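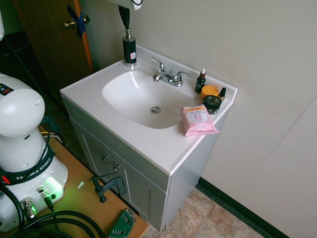 1/ Bathroom counter build, week 7. Goal for this round: the arm picks up one item from the right side of the sink, sets it down on the left, and puts it back. No gripping anything wet yet.

2/ The arm is a Franka Emika on a wooden tabletop next to the vanity. The C-clamp started out as a temporary fix. I had a bolted plate drawn up, then measured the base shift over a full run and couldn't find any, so the plate is on hold.

3/ Base position matters more than I expected. With the table square to the cabinet, the elbow ran out of room on every reach to the back corner of the counter. Rotating the table fixed it — no change to the planner, no change to the arm.

4/ Items in play: two small dropper bottles, an orange jar, a short black jar, a pink pack of facial wipes. The soap dispenser in the back corner stays put and counts as an obstacle. So does the faucet.

5/ The jars are easy. Flat lid, straight down, close, lift. The dropper bottles are worse. They tip if the fingers touch one side first, and the caps are a bad place to hold.

6/ The wipes are their own problem. The pack bends, so the grasp point moves when you press on it. If it rests partly over the basin rim it can slide in. I now approach from the counter side and keep the closing speed low.

7/ Chrome is terrible for depth. The faucet came back full of holes, and the drain read as a pit some of the time. I stopped trying to filter it. The faucet is now a plain box in the collision model, padded on all sides. The basin is a measured shape, entered by hand.

8/ Numbers so far: 1491 attempts logged, 1178 good. A good one means the item ends upright, or flat for the wipes, inside the target area, with no contact stop. Most of the misses are dropper bottles.

9/ Soledad Olmedo (she has the bench next to mine at Lukberg) suggested closing one finger to a fixed position first and letting the other do the moving. Can't do that with this hand, both fingers move together. What I can do is center on the bottle more carefully before closing — trying that next.

10/ Cable note for anyone copying this layout: leave slack at the base connectors and keep the coils on the table, away from the cabinet doors. I lost an evening to a loose plug that looked like a software fault.

11/ Keep the hex keys within reach too. Finger mounts get checked every 5 sessions and I've found a loose screw twice.

12/ Next: new fingertip pads, softer, cut from sheet. Then the same run again with the same item positions, so the two logs can be compared line by line. Will post the results in this thread.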